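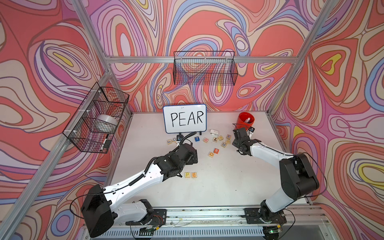
A white tabletop, patterned walls, and two wire baskets.

The Pear Vote

The town of Nallton had gone 30 years without a motto, and in all that time the lack of one had caused no trouble. Then the town of Adora, across the river, put up a sign. It said ADORA: YOU WILL. It was lit from below and could be read from our side, even in rain.

A meeting was called for September. I went for the coffee, as did most of the people I spoke to, and found that the coffee had been left out of the budget to make room for a consultant.

The consultant came from a firm called Vikus and wore a scarf indoors. She told us that a town was a feeling. A man in the back asked which one. She wrote his question on a large sheet of paper, underlined it, and taped it to the wall, where it stayed for the rest of the evening while we talked about parking.

By nine o'clock we had agreed that the motto should be short, proud, and free. We had also agreed that it should mention pears. Nallton once grew a great many pears. The last orchard came down to make way for the Sutanto furniture outlet, which later closed, so we now have neither pears nor sofas, but the pears are remembered more fondly.

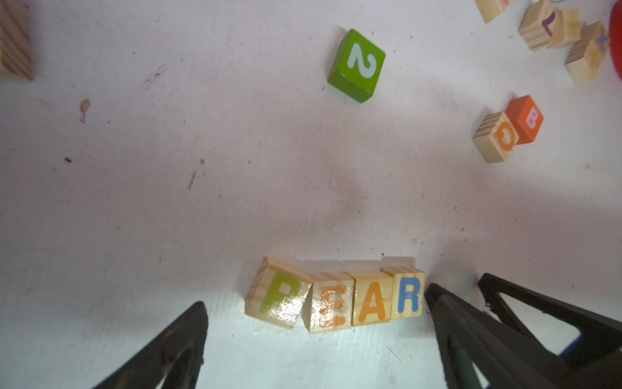

The trouble was that everyone remembered them differently. The north end of town held that the Nallton pear was green and crisp and should be eaten over a sink. The south end held that it was yellow, soft, and best in a jar. My aunt, who had lived in both ends, said it tasted like a wet potato and that the wasps got most of them anyway. Her remarks were not put on the wall.

Six mottoes went to the ballot. NALLTON: A PEAR APART did well early, until a retired teacher wrote to the paper. NALLTON: RIPE sounded like a complaint. I voted for NALLTON: PAST THE FURNITURE OUTLET, on the grounds that it was at least useful to drivers, and it got ten votes, which I still consider a strong showing for a write-in.

The winner was NALLTON: REMEMBER THE PEARS. It was carved into a slab of gray stone and set beside the bridge, facing Adora, and from a distance it looks exactly like a war memorial. Visitors take their hats off. Last spring someone left a wreath.

Adora has since planted an orchard. You can see it from the slab on a clear day, long rows of it running down to the water, and in the fall they sell the fruit from a stand on their side of the bridge. I walk over when I think no one is looking. They're green, and very good, and I have met my aunt there twice.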